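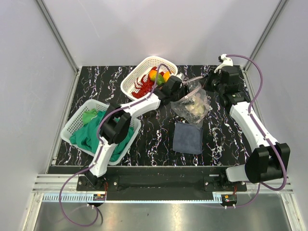

I have been sorting the toy shelf a little at a time since April, and the small stuff is the last of it. The blocks were easy. They went into two deep boxes and that was that. The play food and the sea animals took longer, mostly because they had spread into every drawer in the house.

The white plastic baskets have worked better than the boxes did. They came from Fevano, cost next to nothing, and the holes mean I can see what is inside without tipping everything out. They also rinse clean under the tap, dust and all. I keep the toy fruit with the lobster, which makes no sense on paper, but they get played with together – there is usually a soup involved. 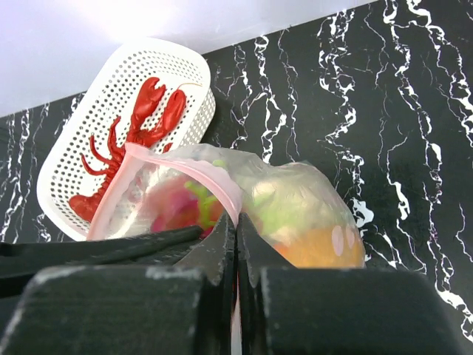
The red lobster in its basket, with the pink-rimmed bag next to it.

Clear bags are for the sets with lots of parts. I tried labels first and gave up on them. With a bag you can see what you have, and it folds flat when it is empty. My one complaint is that they slide off each other if you stack them, so I stand them up in a row.

Cloths go on the bottom shelf, folded in quarters. The puzzle with 353 pieces is still on top of the wardrobe, and it will stay there until I have checked that all of it is in the box.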